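Urkside Toy Swap: Your Questions About the Paper Bags

Welcome, and thank you for stopping by before packing! We get a lot of the same questions before each swap, so we've gathered them on one page, and we hope you'll forgive us if we ramble a bit. The bags are our favorite part.

What exactly is a swap bag?

It's a brown paper bag with a few small toys in it, brought by one family and taken home by another. You drop one off at the Edura Hall on Saturday morning and pick a different one in the afternoon. At our last swap we had nearly 200 bags on the tables, and there was a lovely hum in the room the whole day.

What should I put in mine?

Small things, and a mixture of them if you can manage it. Something soft is always welcome (little plush animals go home very happy), and it's nice to have something with a firm shape in there too, so that little hands find a surprise when they reach in. Bright colors help a great deal, because a brown bag is a dim sort of place down at the bottom.
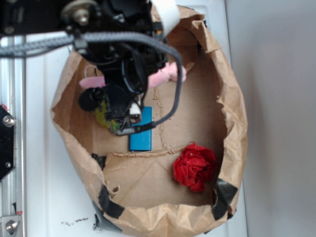
My daughter wouldn't let me look in ours before she'd felt everything with her eyes closed, one parent wrote to us after the spring swap, and now we do it that way with the groceries too.

We loved hearing that, and plenty of families have told us they play the same guessing game on the ride home.

Does the bag have to be new?

Oh, please don't buy one. A grocery bag that has already been to the store and back is just right. If the top is ragged, tear it down lower or roll the edge outward, which makes a wide, shallow nest that smaller children can see into. A bit of tape over a split is perfectly fine. Do press the bottom with your palm before you fill it, though, and if the seam gives, tape that as well or find another bag.
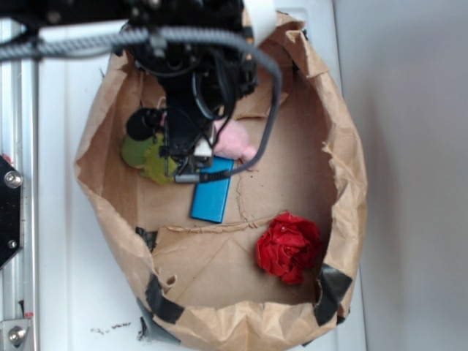

You can also slip a piece of cardboard from a cereal box into the bottom. We do this with any bag that has to travel out to Hidport on the bus, and it has saved us a good deal of crawling under seats.

Do plush toys need to be washed first?

Yes, please, and dried all the way through. A toy that still feels cool in the middle needs another night on the radiator or the line. Leave the sewn-in label on if there is one, as it tells the next family how to wash it. Give the eyes and noses a gentle tug, too, and keep back anything that wiggles.

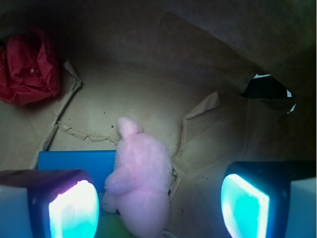 Could you say something about size, another reader asked us, as her little one had been given a bear bigger than he was!

We certainly can. If a toy fills the bag all by itself, bring it to the Ozoliņš Room, where the big things have their own table and the doorway is wider.

How full is too full?

We like to see some floor. When toys are piled to the rim, the ones underneath get squashed and the bag is apt to give way when it's lifted.
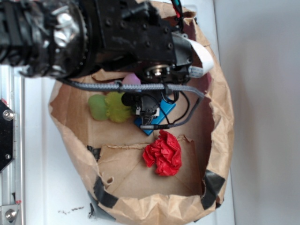 Page last changed: August

Can I swap back if my child doesn't take to something?

Of course you can. Bring it to table 23 near the coats before 2 in the afternoon, and choose another toy from the basket there. Things do sometimes turn into favorites after a week on the shelf, so you might like to wait a little and bring it along next time.

What happens to bags that aren't picked?

They stay in the hall cupboard for the next swap. Any toys that have lost their bag are packed into a fresh one, so spare paper bags are gratefully received at the door.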